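Início > Bairro > Vida prática

Imprimir | Enviar por e-mail

Três cestos e uma mesa: a tarde em que os cabos velhos saíram da gaveta

Quem passou pela sala do Zalus no sábado à tarde encontrou gente de todas as idades debruçada sobre carregadores, extensões, fios de auscultadores e cabos de rede que já ninguém sabia a que aparelho pertenciam. Foi a segunda oficina de arrumação de cabos organizada pela associação Fliker, e correu ainda melhor do que a primeira! Inscreveram-se 48 pessoas, e várias apareceram com sacos do supermercado cheios até às asas.

A ideia partiu de Gintarė Rebane, que no outono passado esvaziou a casa da mãe e encheu uma mala inteira só com fios. "Tinha cabos de telefones que já nem existem, e tinha pena de os deitar fora sem saber o que eram", contou, a rir-se. Falou do assunto a Triin Adomaitis, que dá aulas de trabalhos manuais no mesmo edifício, e as duas montaram um método tão simples que cabe em meia folha de papel: separar primeiro, enrolar depois, etiquetar no fim.

Para separar usam-se cestos de plástico perfurado, dos baratos, brancos e azul-esverdeados. Triin Adomaitis defende-os com verdadeira paixão - são leves, lavam-se debaixo da torneira e vê-se pelos furos o que ficou lá dentro. Caixas com tampa, diz ela, são o sítio onde os cabos vão para serem esquecidos.

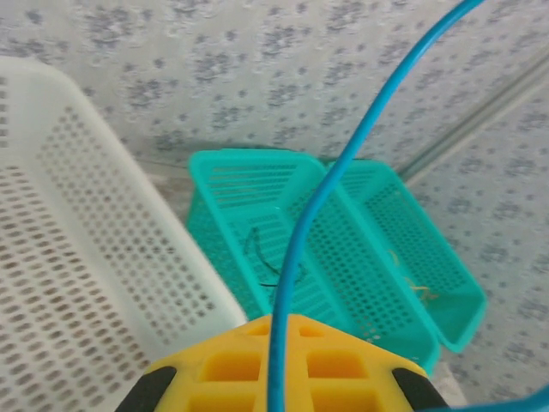 A tarde começou às 14h30 com uma demonstração curta e passou logo à prática. Cada mesa recebeu o seu jogo de cestos e uma folha com as categorias, que os grupos podiam mudar à vontade. Houve quem separasse por cor, quem preferisse o comprimento e quem dividisse tudo entre "sei o que é" e "não faço ideia" (esta última categoria foi, de longe, a mais popular). Uma das mesas fez uma pausa de dez minutos para discutir se um cabo de impressora deve ficar junto dos de computador ou à parte. Ficou à parte.

O momento mais concorrido foi o dos nós. Ona Tamošiūnaitė, que trabalhou muitos anos numa oficina de reparação de rádios, mostrou como se desfaz um emaranhado sem estragar os fios: pousa-se o molho numa superfície lisa, alarga-se o centro com os dedos e só então se procura uma ponta. Puxar é proibido. Quem puxa aperta o nó e arrisca-se a partir o fio por dentro, onde não se vê. Ona repetiu isto em todas as mesas, com uma paciência admirável, e ao fim de uma hora já se ouviam crianças a ralhar com os pais: "Não puxes!"

Para os cabos mais grossos, a recomendação é outra. Fazem-se voltas largas, do tamanho de um prato de sobremesa, deixando o cabo ir para onde já quer ir. Os finos podem ficar soltos no fundo do cesto enquanto se decide o destino deles, desde que haja um só em cada cesto ou que sejam muito diferentes entre si. Foi aliás assim que muitos participantes trabalharam, pondo de lado um fio de cada vez e voltando ao monte principal. 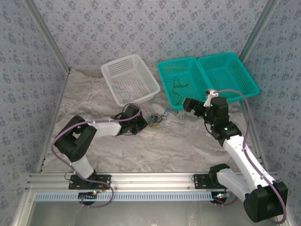
No final pesou-se tudo o que era para reciclar, numa balança emprestada pela loja de ferragens Navickas, e o resultado foi recebido com palmas: quase 80 quilos de cabos sem uso, entre os que as pessoas trouxeram de casa e os que vinham sendo deixados no ponto de recolha da entrada desde fevereiro. Seguem agora para um centro de tratamento, onde o cobre pode ser recuperado. Os que ainda estavam bons ficaram numa banca de trocas junto à porta, e desapareceram num instante os carregadores de telemóvel e as extensões com interruptor.

Tamara Zakharchenko veio por curiosidade, com um único saco, e saiu com o saco vazio e um carregador de máquina fotográfica que procurava há dois anos. "Estava na banca, etiquetado e tudo! Já liguei à minha irmã a contar", disse à nossa reportagem. Prometeu voltar com a caixa grande, a que está por cima do roupeiro.

As etiquetas, de resto, foram outra boa surpresa da tarde. A papelaria Skako ofereceu 460, de papel resistente, e sobraram poucas. Triin Ramanauskas ficou encarregada dessa mesa e sugeriu que se escrevesse sempre o nome do aparelho e a divisão da casa, por esta ordem, e que a etiqueta ficasse perto da ficha - no meio do cabo acaba por escorregar e nunca mais se lê. Quem não tem etiquetas pode usar fita adesiva de pintor dobrada sobre si mesma, que sai sem deixar cola.
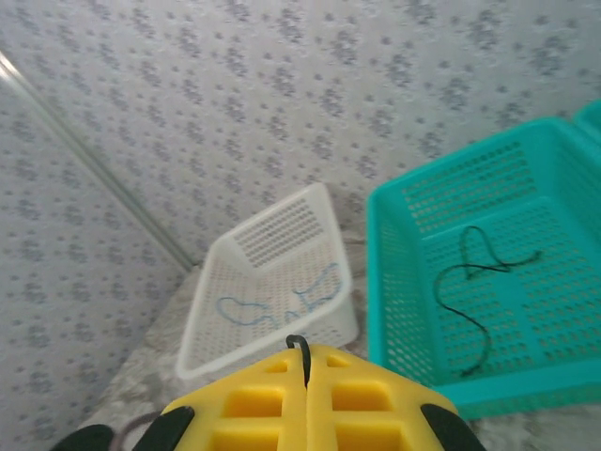

Um fio azul-claro no fundo do cesto branco, com um cesto azul-turquesa ao lado.

Ficou já combinada uma terceira oficina, desta vez com um canto reservado às luzes de Natal, a pedido de praticamente toda a sala. Gintarė Rebane gostava também de levar os cestos às escolas do bairro e anda à procura de quem empreste um carrinho para os transportar. A participação continuará a ser gratuita, mas convém fazer inscrição na receção do Zalus, porque as mesas são limitadas e desta vez houve quem ficasse à espera de lugar.

Quem quiser ir adiantando trabalho em casa pode começar por uma gaveta só, a mais pequena. Três recipientes abertos chegam: um para o que se usa, outro para o que se dá e um terceiro para as dúvidas. Ona Tamošiūnaitė aconselha a deixar o das dúvidas à vista durante um mês, na cozinha ou no corredor, e a reciclar o que ninguém reclamar até lá. O ponto de recolha do Zalus aceita cabos todos os dias úteis, até às 19h, sem pilhas nem baterias agarradas.

Categoria: Casa e arrumação | Oficinas | Reciclagem

Imprimir | Enviar por e-mail

Este site utiliza cookies para melhorar a sua experiência de leitura. Ao continuar a navegar, aceita a nossa política de cookies.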